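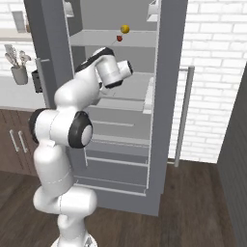
2024-09-28

Milovan Todorova came by again about the Treltau sourdough cure. Two weeks of their starter, he says, and his knees don't ache. He said the same in July about the Skadar salt water, and where are those bottles now? In his garage, I'd bet.

I looked up the price after he left. 1,559 for the full course, and that gets you 70 little packets and a booklet. The booklet quotes a Dr. Ristić, no first name, no hospital. I couldn't find him anywhere.

He left me 2 packets to try. They smell like plain flour — maybe a bit of vinegar. I'll bake with one and see if it even rises. My knees hurt the same as yesterday. Rain tomorrow, supposedly, though they said that on Thursday too.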